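Infos de rentrée, atelier vélo de Pons
2019-08-22

Vite fait avant la réouverture, parce que les mails s'empilent et qu'on n'a pas répondu à tout le monde (désolés).

L'atelier rouvre mardi en huit, pardon, le 26. Mêmes horaires qu'en juin, fin d'après-midi, on ferme quand il fait trop sombre pour voir les rayons. Entrée par la cour, la porte côté rue est toujours coincée.

Adhésion : 35 euros l'année, inchangée. Chèque ou liquide. Ceux qui ont payé en July... en juillet, c'est bon, vous êtes à jour, pas besoin de repasser.

Pièces d'occasion. Grosse récup cet été : dérailleurs, pédaliers, beaucoup de selles, et enfin des chambres à air en 26 pouces. Par contre plus une seule patte de dérailleur pour les vieux Jullus, inutile d'en demander, on a cherché partout. Si vous en avez une qui traine au fond d'un tiroir, on est preneurs. 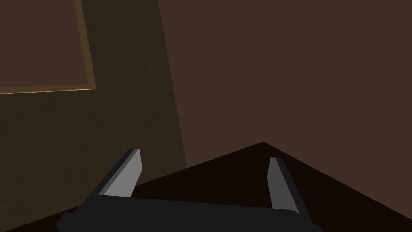
Câbles et gaines : on passe au rouleau. Vous coupez à la longueur, vous notez sur le cahier, vous payez au mètre. Merci de remettre la pince coupe-câble à sa place, la dernière a disparu début juillet et ça coûte un bras.

Sortie de septembre. Boucle par Sundau, 54 kilomètres, plat sauf la fin. Pique-nique au bord du canal, retour par la voie verte si elle est dégagée. Départ de la cour, 9 h, pneus gonflés avant de venir svp. La grande, celle de Lulbridge (88 km), est repoussée au printemps, trop de travaux sur la départementale.

Encore deux choses. Les vélos laissés en dépôt depuis l'hiver : venez les chercher avant fin septembre, après ils partent en pièces. Et il nous faut des chiffons, vieux draps, t-shirts, tout sauf le synthétique qui n'absorbe rien.

Inscriptions à la sortie sur la feuille à l'entrée ou par mail. A bientôt.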